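Grenzübergang Plarnomham: Personenschutz und Kontrollen werden vor der Öffnung aufgestockt

PLARNOMHAM, 3. Februar 2025 - Die Öffnung des neuen Fußgängerübergangs zwischen Plarnomham und Mondora stellt nach Ansicht der Grenzpolizei kein Sicherheitsrisiko dar. Das sagte ein Sprecher der Behörde am Vormittag vor der Presse. Man sei vorbereitet, Personal sei genug da. Kritik kam umgehend aus dem Stadtrat.

Geöffnet werden soll im April. Ein genaues Datum nannte der Sprecher nicht, auch auf Nachfrage nicht. Der Übergang führt über die alte Lai-Brücke, die seit Jahren für den Verkehr gesperrt ist und nur noch von Anglern und der Wasserwirtschaft betreten werden durfte. Fast 100 zusätzliche Beamte sollen auf der Plarnomhamer Seite eingesetzt werden, verteilt auf drei Schichten. Woher die Kräfte kommen, blieb offen. Zum Teil wohl aus dem Binnenland, hieß es am Rande des Termins. 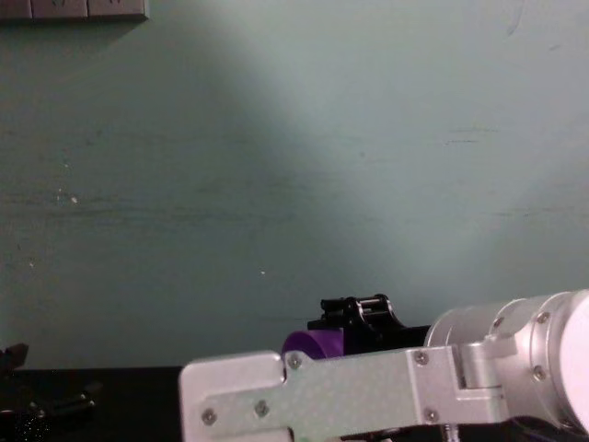
Silberweißer Roboterarm vor blaugrüner Wand, oben links eine Steckdosenleiste.

Wer über die Brücke will, braucht einen gültigen Ausweis und eine Tageskarte. Die Karte gibt es nur im Voraus, an den Schaltern der beiden Rathäuser und über das Portal Wavavow, das die Nachbarstadt schon für ihre Meldeangelegenheiten nutzt. Spontane Übertritte sind nicht vorgesehn. Gepäck wird kontrolliert, Fahrräder dürfen geschoben werden, Motorroller nicht. Nachts bleibt das Tor zu.

Die Polizei rechnet vor allem an Markttagen mit Andrang. Dann soll es auf der Rampe eine zweite Kontrollspur geben. Ob die baulich rechtzeitig fertig wird, ist eine andere Frage - die Ausschreibung für die Geländer lief erst vor kurzem aus. Das Bauamt spricht von einem "engen, aber machbaren" Zeitplan.

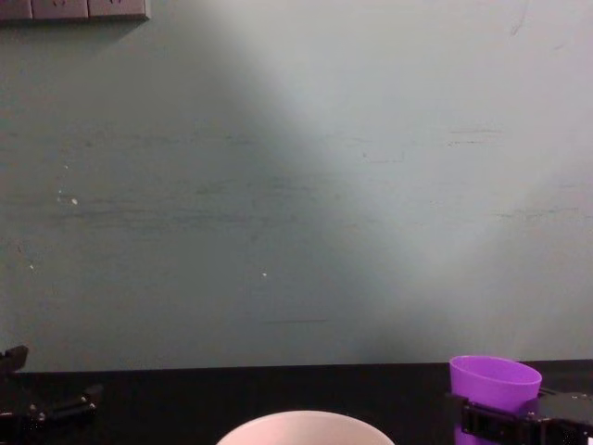 Matte Wand mit Schlieren über dunkler Tischplatte.

Weniger gelassen sieht man die Sache in der Opposition. Die Fraktion verlangt Einsicht in das Sicherheitskonzept, das bislang nur in Auszügen vorliegt. Vor allem die Zuständigkeiten auf der Brücke selbst seien ungeklärt. Wer greift ein, wenn in der Mitte was passiert? Nach Angaben der Grenzpolizei regelt das ein Protokoll, das beide Seiten unterschrieben haben. Veröffentlicht wurde es nicht.

Aus Mondora kamen dagegen freundliche Töne. Die Stadtverwaltung erklärte schriftlich, man freue sich auf die Öffnung und habe "volles Vertrauen in die Kollegen am anderen Ufer". Eigene Kräfte würden ebenfalls bereitgestellt, Zahlen nannte man nicht. Gemeinsame Streifen auf der Uferpromenade sind im Gespräch, beschlossen ist nichts.

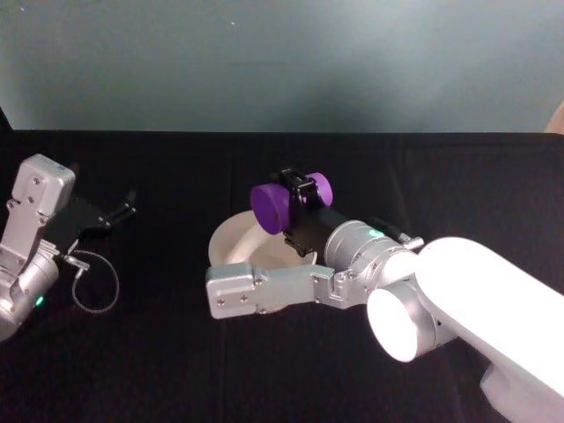

Händler in der Altstadt hoffen auf Kundschaft. Der Gewerbeverein fordert längere Öffnungszeiten am Übergang, mindestens bis Ladenschluss. Derzeit geplant: Schließung am frühen Abend. Das sei für Gastwirte kaum zu gebrauchen, so der Verein in einer Mitteilung. Die Polizei will nach einer Probephase neu darüber entscheiden.

Streit gibt es auch ums Geld. Die Tageskarte soll fünf Euro kosten, Kinder frei. Pendler, die drüben arbeiten, sollen eine Monatskarte bekommen, deren Preis noch verhandelt wird. Anwohner der Brückenstraße klagen außerdem über fehlende Parkplätze und über Baulärm am frühen Morgen. Ein Teil der Straße soll zur Eröffnung gesperrt werden, Umleitung über den Güterbahnhof. Die Buslinie fährt dan ebenfalls anders, der Fahrplan kommt später.

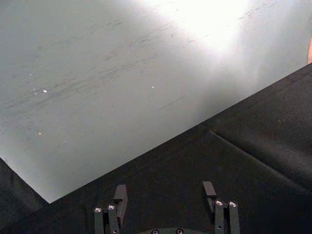 Der Rat befasst sich in der nächsten Sitzung mit dem Thema, öffentlich ist nur der erste Teil. Die Fraktionen wollen dort auch über die Videoüberwachung an der Rampe sprechen. Datenschützer hatten die Speicherfrist bemängelt, sie sei zu lang und nicht begründet. Die Grenzpolizei will dazu noch schriftlich Stellung nehmen. Eine Informationsveranstaltung für Anwohner ist angekündigt, Ort und Uhrzeit gibt die Stadt noch bekannt.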